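Home | Contents | Back issues | Search
Print this page | E-mail this article

3.2 Laying out the table

Before we turn to the sorting habits themselves, it is worth lingering a little over the tables, because a good deal of what our households told us about their kitchens came out while they were setting things down. In Letcombe we visited seven homes, most of them on a Sunday, and in each we covered the table in brown paper and marked it into sections with blue tape, much as Tuấn Khổng had done in his earlier and very generous work at Gudport. People were then free to put out what they would want at hand for a cold drink and a bite of fruit, and to take as long over it as they liked (some of them took a very long time indeed, and we enjoyed every minute).

What struck us, going back over the 56 layouts, was how readily people gave the cutting board a place of its own, with the knife left lying on it beside the fruit. Ice tended to go into the largest bowl in the house. Whole fruit was another matter, and often ended up on a tray, well away from anything already sliced, as in Figure 3. 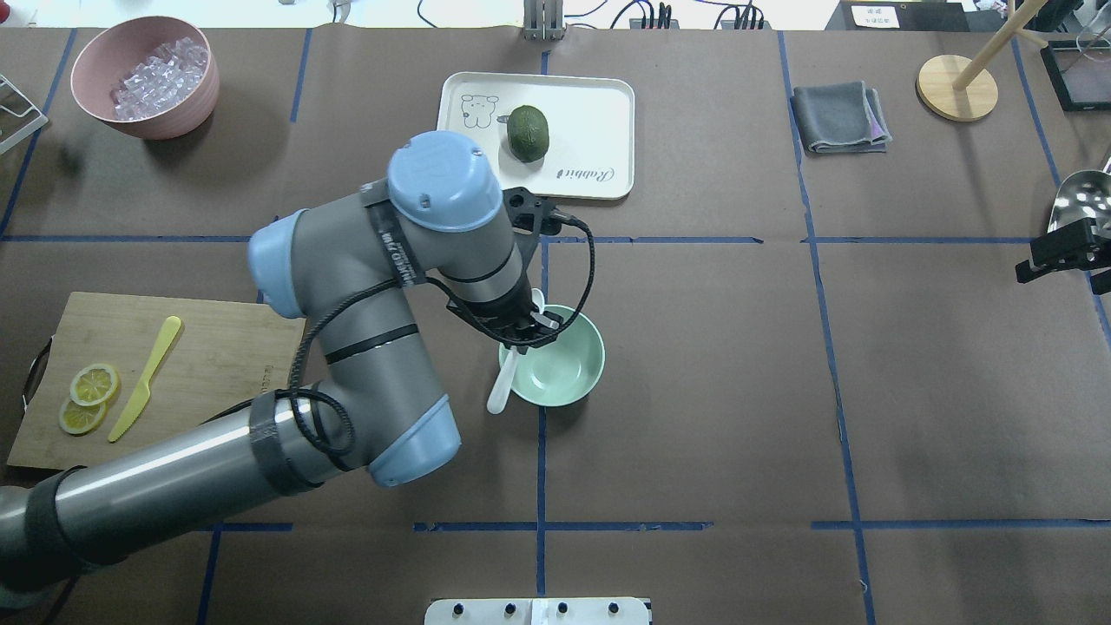 Figure 3. A table laid for fruit and cold drinks: lemon slices and yellow knife on the board, ice in the large pink bowl, whole green fruit on the "Rabbit" tray, and an empty mint-green bowl with a white spoon.

The small bowl deserves a word too. We had supposed that an empty bowl meant somebody had not finished, and our first coding sheet said as much. When we asked, though, two of our hosts told us quite warmly that a bowl is kept free on purpose, for peel and pips or for whatever a guest might bring, and we changed the sheet accordingly. Folded towels we coded separately, by the section of the table they were placed in, and we return to them in the next section along with the Catport layouts.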